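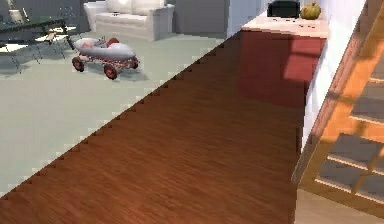 toy racer, parked past the wood

Wendcombe Weddings Board > Venues > deposits and date changes

prata_bride
Ok need opinions fast. Booked the Stondadley barn for February, paid 1386 deposit. Now they email saying our ceremony slot moves from 2 pm to 4:30 because another couple took the lunch package. Can they do that?? Contract says "times subject to confirmation" and thats it. Guest list is 60, half of them driving in.

mossyboots
Did they ever confirm 2 in writing? Email counts. Dig through everything before you call.

prata_bride
One email from the coordinator, "2 pm looks great!" Thats all I got.

quillan77
"Looks great" isn't a confirmation imo. Sorry. Venues write it loose on purpose. 4:30 in February is basically dark so there go your outdoor photos.

mossyboots
Disagree. She named a time and they said great. I'd argue that all day long. Would send them that email back with one line on top — please honor this.

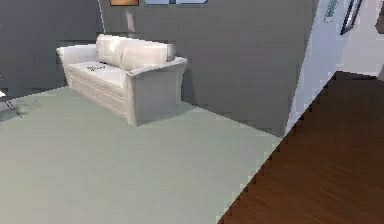 white loveseat against the gray wall

tamsin_o
We did Stondadley two winters ago. Lovely people, terrible at calendars. They moved our rehearsal twice. What worked for us was asking for something specific back — we got the hay loft heated from noon for free and the late bar till midnight. Don't just say you're upset, give them a list.

quillan77
Heated from noon is no use if the ceremony is at 4:30.

tamsin_o
It is if your bridesmaids are getting dressed up there lol. That loft is freezing.

prata_bride
Wait the loft isn't heated?? They told me the whole barn was.

tamsin_o
Downstairs yes. Loft has two heaters you have to ask for. Ask in writing!!

daleandjune
Ask for Charalambos Stefanou, he runs bookings over there. The coordinators can't change anything without him anyway. Took me 8 emails to work that out.

mossyboots
Also what's your total? If the balance is big you have more pull than you think.

prata_bride
3331 all in, food not included. Caterer is Moltilar, seperate contract, and they want the final serving time by end of the month. So thats the other problem, if the ceremony moves dinner moves and they charge for late staff.

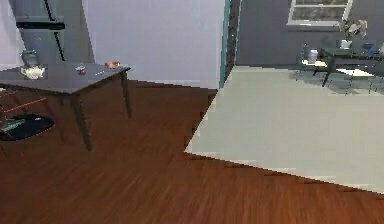 quillan77
Then get the late staff number from Moltilar first, before you talk to the barn. Hand them a real cost. I still think legally you're on thin ice but a number is harder to brush off than feelings.

mossyboots
ok that I agree with.

daleandjune
Moltilar charged us by the half hour after 9. Might be different now, ask.

prata_bride
Called Moltilar, they're sending a quote tonight. Left a message for Charalambos too. My mom wants to just switch to the Prata hall and lose the deposit, I said no way.

tamsin_o
Don't switch yet! Prata hall is fine but parking is about ten spots and the rest is street. With people driving in thats a mess.

quillan77
Parking's fine if you use the church lot next door. We did.

tamsin_o
Church lot got gated last summer.

quillan77
Huh. Ok didn't know that

prata_bride
He called back. Offering 3 pm if the lunch couple agrees to clear out early, he's asking them tomorow. Would you take 3?

mossyboots
Take 3. Get it in the contract this time, initialed, and the loft heaters on the same page.

prata_bride
Yep. Printing the email now, will post when I hear.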